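Stonthorpe evening coders finish their first Java term

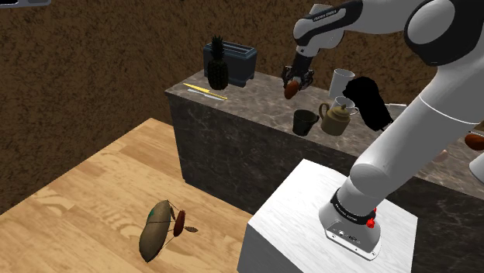

The free evening programming class at Stonthorpe library wrapped up its first term in February, and by all accounts it went a good deal better than even its teacher had dared to hope. Ga-eun Byun, who spent many years writing payroll software before she moved to town, had set out 17 chairs for the opening night and had to go looking for more before the clock reached seven. By the last session 31 people had their names on the list, and most of them were still coming through the door every week, notebooks and cough drops and all.

The class is called Litow, after the street where it met in its earliest days (it was a kitchen table affair back then, with one laptop passed from hand to hand), and it teaches Java from the very beginning. Nobody is expected to know a thing when they walk in. The first few evenings went to variables and loops, then came methods, and then a long and rather lively stretch on inheritance, where one class borrows what another class already knows how to do.

"People get along fine with a parent class and a child class," Byun said. "Then I show them an interface and the room goes quiet. So we stayed on interfaces for an extra week, and I'm glad we did, as the questions got so much better the second time through."

The hardest topic of the term, going by a show of hands, was exceptions. Learners wrote a small program that reads a list of numbers from a file and adds them up, and then spent the rest of the evening happily breaking it – a missing file, a blank line, a word where a number ought to be. Each fault had to be caught and answered with a message that an ordinary person could understand. There was a good bit of laughter over some of the messages, not all of which could be read aloud in a library.

For the closing project the group split into pairs and built a lending record for the library's collection of board games. The finished version keeps track of 800 loans, sorts them by due date and lets a member search by title. It was written in Pace, the simple editor the class has used all along, and it runs nicely on the library's older machines, which pleased everyone who had worried about that.

Ostetti, the bakery next door, sent over a tray of almond rolls for the final evening, and several people stayed on well past closing to compare their code and talk over what they would like to build next.

A second term begins in the spring with 60 places across two evening groups, one for newcomers and one for those carrying on. The second group will start with collections and generics and move on to testing. Anyone who would like to join can put their name down at the front desk, and a few laptops are kept there for learners who don't have one of their own.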